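Visinero Wants to Sell You a Hat Stand. And a Basket. And a System.

Visinero says it has solved hat storage. You may not have known it was broken.

The accessories seller rolled out its "display and drop" plan in September, and the pitch goes like this: the hat you wear most goes on a head form, and all the others go in a basket next to it. The company claims this keeps brims in shape and cuts clutter by the door. It offers no test results for either claim, and a request for them went unanswered for 7 days.

What buyers get is a fabric head form on a dark wooden pedestal and a plastic basket with holes in the sides. Bucket hats stack well enough in a basket like that, a pink one on top of the black ones. So do towels. 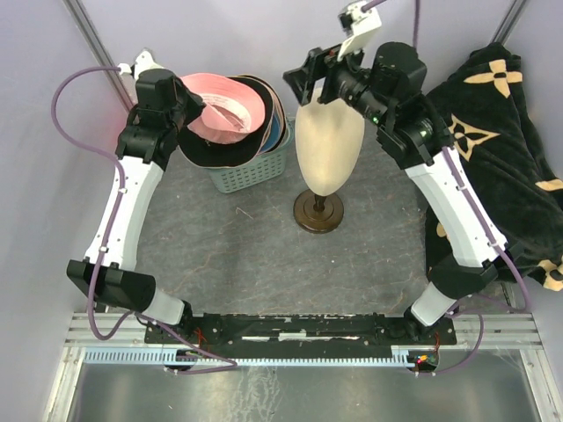
Dirk Peeters wrote in to say that he tried the same thing at home for two winters and went back to hooks. The bottom hat in the pile always came out with a bent brim, he said, and the head form ended up holding his scarf.

Visinero's answer to the bent brim is to rotate the stack every five days – a chore most people will keep up for a week, if that.

Rival Brirkent sells hooks and makes no promises about them. Kutovent, which stocks both brands, says it has ordered 600 of the Visinero sets for the holidays. It would not say how many customers had asked for one.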